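Call for participants: two-arm kitchen build, Zovwood shared workshop

Somska is looking for 2 more members to join the evening group working on a bimanual arm setup. The current job is moving steamed buns from a steamer basket to a plate. Arms, grippers and laptops are supplied. You bring your own time and a willingness to label things.

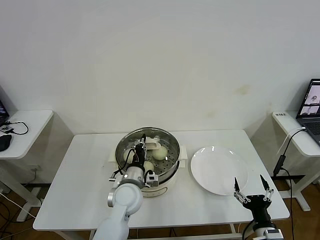 ZOVWOOD, April – Work is split between teleoperation and maintenance. Operators record pick attempts and log each one by outcome; the log now stands at 1,086 entries, of which 854 are usable. Maintenance covers cable routing, finger pads and recalibration of the wrist sensor after any knock.

Suitable applicants can read a wiring diagram, use a Linux terminal and write a fault note another person can follow. Python is useful – prior robotics experience is not required. Sessions start at 6:30 pm. The position is unpaid. A materials levy of $70 covers the term.

Apply through the Dovhaniuk noticeboard with a short paragraph on something you have built or repaired.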